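Robotics Lab, handout 4
Picking from clutter, and what you get when you buy a kit to do it
November 2020

These are my notes from the lecture, cleaned up a little and with the bits I skipped put back in. Bring them to the lab session, and read the part on fingers twice if you only have time for one part.

Where we are

So far we've looked at arms one at a time, and mostly at parts that sit politely in a fixture waiting to be collected. Today is messier. We're talking about bin picking (or tray picking, same idea with lower walls), and I'm using a bought product as the running case, the Lekbridge two-arm bench kit. I like teaching from a product you can order, because somebody had to make all the choices and then put a price on them, and you can argue with every one!

The kit comes in a base version and a sorting version. The sorting version is the one we care about. It costs 3,232 more than the base, for which you get the wrist cameras, a second set of fingers, the sorting software and a year of support. Whether that's a fair deal is your homework, so I'll try to keep my opinion to myself until the end. I'll probably fail.

What the seller says it does

The leaflet says the kit will "separate mixed small items in a shallow container." Read that sentence slowly, the way you'd read a lease. Mixed how? How small is small? Shallow compared with what? A tray with low walls is a kind job for a robot, since the fingers can come in at a slant without the wrist hitting the rim. Put the same items in a deep bucket and half your approach angles are gone.

Also look at the word "separate." It can mean two things. Either the robot finds the one kind of item you want and takes those out, or it sorts everything into kinds. The first is a lot easier. You only need to be good at recognizing one thing, and everything else can stay a blob. In class I called this "target and background," and a few of you wrote down "target and clutter," which is a better name, so let's use that.

Our practice mix

The mix I use for this topic is big toy building bricks and cylindrical batteries. It looks like a silly combination, but it teaches a lot for very little money. The bricks have flat sides and square corners, so two parallel fingers love them. They also have studs on top, and a fingertip that lands on a stud will skate or tip the brick. Batteries are round, so they roll, and they have exactly one good direction to be grabbed from: fingers across the body, closing on the two long sides. Come in along the length and you'd be pinching the ends, which works only if your fingers open wide enough, and then the battery swings.

And sorting out batteries is a real job. People who handle used household goods want them out of the load before anything gets crushed. So when a seller shows you a demo with batteries in it, they're pointing at a market, and you should ask them about that market.

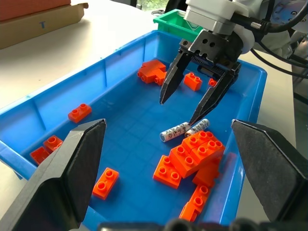
Now think about the pile itself. A battery alone on an open floor is a warm-up exercise. The trouble starts when it touches something. If it's lying partly over a brick, one side of it is high and the other side may be low, and a gripper that closes level will meet the high side first and push. Push a cylinder and you know what happens. So the planner has to decide whether to grab it as it lies, nudge the neighbor away first, or take the brick out and come back for the battery afterward.

Two batteries near each other are harder again, and this is the case I want you to draw for yourselves before lab. Where does the second finger go? There has to be a gap for it, at least as wide as the fingertip, and the finger has to get down into that gap without leaning on the neighbor. Which brings me to my favorite subject.

Fingers

I could talk about fingers all day. The kit uses parallel-jaw grippers, meaning the two fingers slide toward each other and stay facing the same way. You can drive a jaw like that with a rack and a small gear, and it's a nice honest mechanism: turn the gear, the fingers move, and you always know how far apart they are. That last part matters. If you tell the gripper to close and it stops early, something is between the fingers. If it closes all the way, you missed. That's a free sensor, and I'm always surprised how many student projects ignore it.

Shape is the next choice. Long tapered fingers get down between things. They reach the floor of a tray while the bulky part of the hand stays up in clear air, and a narrow tip needs a smaller gap. What you pay for this is stiffness. A long thin finger bends under load, and when it bends, the tips spread and the grip gets worse at the one place you wanted it. Short fat fingers hold hard and can't get into anything.

The spare finger set in the sorting version is the softer one, with a rubbery pad. I've tried both in the lab. The pads were better on batteries (less rolling) and worse on bricks wedged under other bricks, where the extra thickness got in the way. I ended up leaving the hard ones on, mostly out of laziness because changing them means four little screws per finger and I drop them.

Where to put the camera

You've got two popular places for a camera. One is fixed above the table, looking down at everything. The other is on the wrist, riding along with the hand. The fixed one is easy to calibrate and sees the whole tray, right up to the moment an arm moves in and blocks it. The wrist one gives you a close view just when you need it, and you can move the arm to peek at the pile from another side. But it always has its own fingers in view, big and close up, hiding part of the tray. Your software needs to know which pixels belong to its own hand. Mask them out. Please mask them out. I once spent an entire August afternoon helping a group whose detector kept finding a new dark object that followed the robot everywhere.

With two arms you get a nice bonus, which is that one hand can watch while the other works. The watching arm sees the working fingers from the side, and from the side you can tell how high a fingertip is above the floor. From straight above that's very hard. The price is that you now have an arm parked near the work, and it has to stay out of the way and get out of the way when the other one needs room.

Don't forget the cables either. They hang, they loop, they drift over the tray and make a moving shape that wasn't in anybody's model. Watch a full cycle of any kit you're thinking of buying and look only at the cables for the whole cycle. It's dull and you'll learn plenty.

The running cost

The Lekbridge support plan after the first year is 926 per year. Nassar, the reseller we ordered from, will also do a setup visit for an extra charge, and I didn't buy it. I regret that a bit – the mounting was fine but getting the two arms to agree on where the table was took me most of a day. If you're at a small firm with one technician, price in the visit.

We also got a quote from Brovgate for a single-arm kit with a suction cup. Suction on a clean flat brick side is lovely. Suction on studs leaks, and a battery is a curved surface, so you need a small soft cup and good aim. For flat packaging I'd take the Brovgate without thinking twice. For this mix I wouldn't.

How to judge a demo

Ask to pour the items in yourself. A demo where the seller arranges the pile is a demo of the seller's arranging. Stir the tray between runs. Put targets in the corners and against the walls, because wall picks are where the finger and the tray fight over the same space. Then leave the robot alone for 90 minutes and write down every time a person has to step in, and what for. I care far more about that list than about the fastest pick. A robot that takes its time and never needs me is one I can use, and a quick one that calls for help all the time is a pet.

Ask what happens after a miss, too. Does it try the same grab again in the same place? (Plenty do.) Does it look again first? The Lekbridge software looks again by default, and you can switch that off to make the demo faster, so check the setting before you time anything.

For lab

We're in the Olgate room, same benches as before. In your groups, draw the two-batteries-touching-a-brick case from above and from the side, mark every finger position you'd allow, and cross out the ones that hit something. Then write half a page on whether you'd pay for the sorting version, using the prices in these notes. You can disagree with me.

My own view, since I was never going to keep quiet: yes to the wrist cameras, yes to the second arm, maybe to the support plan, and buy more of those little screws.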